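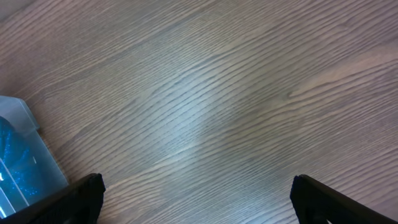

毎日水拭きなんかしたら木のテーブルはすぐ駄目になりますよ、乾拭きで十分です、というコメントが前回の記事についた。同じ人からもう一つ、木目のテーブルに物を出しっぱなしにするのは跡が残るのでやめたほうがいい、とも書いてあった。返信欄に短く書こうとしたら長くなったので、記事にする。

先に結論を書くと、うちは毎日水拭きをしている。ただし固く絞った布で、そのあと必ず乾いた布で追いかける。買って以来このやり方で、今のところ表面が浮いたり剥がれたりはしていない。どのテーブルでも大丈夫だと言うつもりはない。

まずテーブルの話から。

うちのテーブルはTrastgateという中古家具の店で買った。型番の札に「Mak 2611」とあり、Makがシリーズ名で、2611が色か寸法の番号だと思う。店の人に聞いたが分からなかった。天板の裏にも同じ番号のシールが貼ってある。説明書はついていなかった。

色は灰色がかった茶色で、明るい茶色のテーブルが多い中では地味なほうだった。買う前は、もう少し黄色っぽい木の色を探していた。部屋の床が黄色っぽいので、合わせたほうがいいと思っていた。店で実物を見比べているうちに、床と同じ色だと部屋がのっぺりする気がしてきて、灰色寄りのほうにした。届いた日は暗い色だと思ったが、ひと月もしたら気にならなくなった。

木目は細かくて、波を打っている。まっすぐな柾目ではなく、線がゆるく曲がりながら流れていて、ところどころで広がったり二股に分かれたりする。節のように見える小さな楕円の模様もある。食事の前に座って待っているとき、だいたいこの楕円のあたりを見ている。木目というより川の地図に近いと思う。

この表面が薄い本物の木を貼ったものなのか、木目を印刷した化粧板なのか、いまだに分からない。コメントをくれた人が「木のテーブル」と書いていたのも、私が前回そう書いたからだ。正確に書くなら「木目のテーブル」だった。

見分け方はいくつか読んだ。同じ模様が繰り返していれば印刷、というのが一番よく出てくる。うちの天板は、端から端まで見ても繰り返しを見つけられなかった。ただ大きな版で印刷していれば、天板一枚の中では繰り返さないこともあるらしい。小口を見るという方法もある。天板の模様が側面につながっているかどうかを見るのだが、側面には別の縁材が巻いてあって判断できない。爪でひっかく、水を垂らして染み込むか待つ、という方法も書いてあったが、やらなかった。自分の家で毎日使っている物に、わざわざ傷をつけて確かめるほど知りたくはない。

触るとなめらかで、少しつやがある。本物の木だとしても上に塗装の膜があるので、水が触れるのはまず塗装のほうだ。化粧板ならなおさら水には強い。だから固く絞った布で拭く程度なら、どちらであっても問題ないだろうと考えた。オイル仕上げや無塗装の天板なら話は別で、それならコメントの人の言うとおり、乾拭きを中心にしたほうがいいと思う。前回の記事でそこを書かなかったのは私の手落ちなので、追記しておいた。

次に、つやの話。

つやのある天板は、光が当たると汚れがよく分かる。窓からの光や照明が映ると、その部分だけ白っぽく、少し青みがかって光る。映った光の中では木目の線まで銀色に薄くなる。正面から見下ろしているときれいなのに、斜めから光に透かすと、拭き跡の筋や指の跡が浮いてくることがある。

これが気になりだしたのは、照明を替えてからだ。前に使っていた電球色の照明では、夜に天板の汚れが見えることはほとんどなかった。Ternusのペンダントに替えて、色温度を4000ケルビンにしたら、急に見えるようになった。汚れは前からあったのだと思う。見えていなかっただけで、毎晩その上で食べていた。

照明を元に戻すことも考えたが、家計簿をつけたり本を読んだりするのには今の明かりのほうが楽なので、拭くほうを変えることにした。

それまでの拭き方は、濡らした台ふきんでざっと拭いて終わりだった。これだと水の筋がそのまま乾いて残る。うちの水道水のせいかもしれないが、筋は白く残り、翌朝の光でよく見えた。最初は洗剤が足りないのだと思って、台所用の中性洗剤を薄めて使ってみた。結果はもっと悪かった。洗剤が残って、全体がうっすら曇った。水拭きを繰り返して曇りを取るのに、その日の夕方いっぱいかかった。

それから何度か変えて、今は次の順番に落ち着いている。

まず乾いた布か手ぼうきで、パンくずや米粒を落とす。くずがある上を濡れた布でこすると、つやのある面には細かい傷がつく。

次に、ぬるま湯で濡らして固く絞った布で拭く。絞りが甘いと筋が残る。両手でねじって、もう水が落ちないところから、もう一度持ち替えて絞る。布はBellauの薄手のふきんを使っている。厚いふきんは水を吸うのはいいのだが、私の握力だと絞りきれない。薄いほうが結局きれいに拭けた。

拭く向きは木目に沿わせる。木目に沿わせても汚れの落ち方は変わらないと思うが、拭き残しの筋が木目の線に紛れるので、目立ちにくい。木目を横切って拭くと、残った筋がはっきり見える。やってみるとかなり違う。うちの天板は線が曲がっているので、ぴったりは沿えない。だいたいの流れに合わせている。

最後に、乾いた布で同じ向きに拭く。これを省くと全部やり直しになる。前は面倒で省いていた。今は濡れた布を左手、乾いた布を右手に持って、拭いたそばから追いかける。慣れれば、濡らして拭くだけのときと手間はほとんど変わらない。

油の汚れがついた日だけ、洗剤をごく薄めたもので汚れたところを拭いて、そのあと水拭きを二回してから乾拭きする。天ぷらや餃子の日がそうだ。餃子は焼いているあいだより、食べているあいだに汚れる。ラー油は赤い点になって残るので、気づいたときにすぐ拭いている。

アルコールのスプレーは使っていない。塗装によっては白くなると読んだのと、一度、別の小さい台に使って曇らせたことがある。メラミンの化粧板なら平気らしいが、うちのは素材がはっきりしないので、危ないほうに合わせている。同じ理由で、メラミンスポンジも使わない。あれは削って落とす物なので、つやのある面に使うと、そこだけつやが消える。前に住んでいた部屋の洗面台でやった。ずっとそこだけ曇ったままで、退去のときまで見るたびに気になった。

二つ目のコメントの、物を出しっぱなしにする件。

これはそのとおりだと思う。思うのだが、うちのテーブルには何かしら載っている。半透明のプラスチックの容器もよく載っている。軽くて中がうっすら分かるので、細かい物を入れるのに使いやすい。

テーブルの上に何も置かない生活を試したことはある。前の冬、12月から続けてみた。食べ終わったら全部片づけて、天板をまっさらにする。朝起きてきたとき、何もないテーブルはたしかに気持ちがいい。しかし続かなかった。片づけた物は別のところに積まれるだけで、うちの場合は冷蔵庫の横の棚がひどいことになった。封筒を一通探すのに、棚の物を全部下ろした。

それで、載せるのは認めて、場所だけ決めることにした。壁に近い端の一列だけは物を置いてよい。そこからはみ出した物は、寝る前にしまう。幅は、手持ちの布巾をたたんだ幅に合わせた。測ってみたら22センチあった。わりと広い。この幅に収まらない物は、たいていテーブルに置く物ではなかった。届いた荷物の箱とか、読みかけの大判の本とか、洗って乾かしている保存袋とか。

置く物はなるべく容器に入れる。そのまま置いてある物が多いと、拭くときに一つずつ持ち上げることになって、だんだん拭かなくなる。容器にまとめておけば、容器を持ち上げて下を拭いて戻すだけで済む。前の冬に片づけが続かなかったときも、拭くのだけはなぜか続いていて、容器にまとめるのはそこから残ったやり方だ。

蓋はつけないことが多い。蓋があると上にまた物を載せる。載せると蓋を開けるのが面倒になって、中の物を使わなくなる。うちではこの順番で、輪ゴムと付箋が一年ほど忘れられていた。

跡が残るというのは、何の跡のことだろうと考えた。ありそうなのは三つくらいある。

一つは輪染み。濡れたコップの底の跡で、これは塗装が弱いと白く残る。うちではまだ残ったことがない。それでも冷たい飲み物のときはコースターを敷く。夏場はコースターの下まで水が回るので、布のものはやめて、コルクにした。コルクも飲み終わったら外して立てておく。置きっぱなしだと下がいつまでも湿っている。

もう一つは日焼けの跡。長く同じところに物を置くと、その下だけ色が変わらず、周りが焼ける。これは実家の座卓にある。花瓶の敷物の形が丸く残っていて、敷物を新しくしたら大きさが合わず、丸が三日月のように見えるようになった。うちのテーブルは窓から少し離れているが、朝は光が入る。それで、端の一列の物は月が変わるたびに並びを入れ替えている。入れ替えるといっても、左の物を右へやるだけだ。効いているかどうかは、まだ分からない。

それからゴム足の跡。これは実際にやった。小さいラジオのゴム足が、置いてあるうちに天板に貼りついて、はがしたら少し濃い点が残った。ゴムの成分が塗装に移るらしい。中性洗剤でも取れず、そのままになっている。灰茶色の木目なので、知っている人でないと気づかないと思う。私は知っているので毎回気づく。今は、ゴム足のついた物の下には必ず薄いフェルトを挟んでいる。塩ビのランチョンマットも同じことが起きるそうなので、使うときだけ出している。

プラスチックの容器も、底の素材によっては貼りつくことがあるのかもしれない。毎日持ち上げて拭いているからか、今まで跡になったことはない。コメントの人の言う「出しっぱなし」が、動かさずに置いておくという意味なら、私も賛成だ。

透明のテーブルマットを敷くという手もある。Trastgateでも勧められた。天板と同じ寸法に切ってくれるサービスがあって、当時の見積もりも残っている。断った理由は二つで、マットの下に水が入ったときに面倒なことと、触ったときの感じが好きではなかったことだ。腕をつくと夏は貼りつき、冬は冷たい。実家のテーブルには昔から敷いてあって、下に入ったパンくずが何年もそのままになっている。傷がつかないのは間違いないので、子どもがいる家や、テーブルで工作をする家なら敷いたほうがいいのかもしれない。

傷はというと、うちの天板にも細かいものはある。光の映ったところを斜めから見ると、ごく細い線が見える。鍋敷きを引きずったときのものが一番長い。鍋敷きの裏に砂粒でもついていたのだと思う。それからは、鍋敷きは引きずらずに持ち上げて動かしている。茶碗や湯のみの高台も、ざらついたものは天板を傷つける。買ってきた湯のみの底を指でなぞってみて、ざらざらしていれば、細かい紙やすりで軽くこすってから使う。焼き物の好きな人には常識なのかもしれないが、私はこのテーブルを買うまで知らなかった。

傷を直そうと思って、補修用のクレヨンを買ったこともある。17色入りの小さい箱で、木の色ばかり入っていた。うちの天板に合う色はなかった。一番近い灰茶色でも赤みが強く、混ぜてみたが、塗ったところだけ木目の線が消えて、かえって目立った。すぐに拭き取れたのはよかった。色むらのある木目は、一色で埋めるとどうしてもそこだけ浮く。よく見ると、地の色も一色ではない。灰色に寄ったところと、少し赤みのあるところがある。クレヨンの箱を並べて見比べるまで、灰色のテーブルだと思って使っていた。

ワックスについても前に質問をもらっていて、返事をしていなかった。塗っていない。塗装の膜があるところに塗っても染み込まないし、つやが上がって光の映りがもっと強くなりそうだ。今でも夜は手元に照明が映ってまぶしいことがある。紙の上ならいいが、つやのある雑誌を広げると、天板と雑誌の両方が光る。座る位置を少しずらせば済む。ペンダントの高さを下げたら、まぶしさはましになった。そのかわり立ち上がるときに頭をぶつける。もう少しだけ上げて、今の高さになっている。

布の手入れのことも書いておく。台拭きは毎晩洗って干す。テーブルをいくら丁寧に拭いても、布が臭っていたら何をしているのか分からない。Bellauのふきんは薄いので、夜に干せば朝には乾いている。何枚か同じ物を持っていて、古くなったものから順に、テーブル、流し、床と下ろしていく。端に糸で印を縫いつけて区別している。印のないのがテーブル用で、印が増えるほど下の用途になる。最初は反対にしていて、新しいふきんを買うたびに全部に縫いつけることになり、面倒で変えた。乾拭き用は別で、着なくなった綿の肌着を切ったものだ。これが一番よく水の筋が取れる。毛羽が出るうちは使えないので、何度か洗ってからにしている。

マイクロファイバーの布も使ってみた。汚れはよく落ちる。ただ、つやのある天板では布が吸いつくようになって、拭くときに引っかかる。音も苦手だった。今は窓と蛇口に使っている。

コメントをくれた人は、オイル仕上げのテーブルを長く使っているとのことで、乾拭きだけでいいつやになったそうだ。それは少しうらやましい。うちの天板は使い込んでもつやが育つということはなさそうで、きれいに使えば買ったときのまま、雑に使えばその分だけ曇るのだと思う。私にはそのほうが気が楽だ。

毎日の水拭きは続けるつもりでいる。もし縁が浮いてきたり、表面が白くなったりしたら、そのときは水拭きをやめて、また書く。縁材の角のところが一番先に浮くと聞いたので、月に一度、物の並びを入れ替えるときに、指で押して確かめている。今月の分はまだやっていない。

質問の残りで、天板の裏は拭くのかというのがあった。拭いていなかった。昨夜、懐中電灯を持ってもぐってみたら、脚の付け根に綿ぼこりがついていて、型番のシールの角が少しめくれていた。ほこりは取って、シールはそのままにしてある。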